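Quick one, kettle's on. Still gathering demos in the simulated kitchen for the Marneck arm. 351 episodes kept so far, nine tossed today becuase I drifted off centre and didn't notice till playback. My fault, tired.

Danica Pešek reckons we should vary the start pose more. Probably right. Sink layouts next — black double bowl on marble, lots of dark on dark. Good test for the policy, rotten for my eyes. Three views from today's batch:

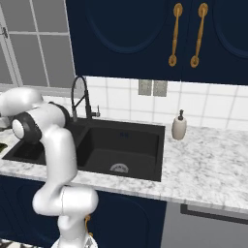
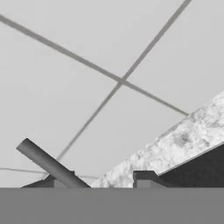
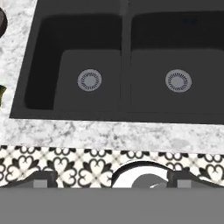

Sim renders, same kitchen. Black sink and its two drains in the last one.

Want 14 more before I touch training again. Each one saved with the joint states and every camera, so the disk is filling up fast. Must ask Dalibor about the other drive.

Oh and the grey view stays in the set for now. Might retrain without it later and compare, havent decided. Back at it after tea.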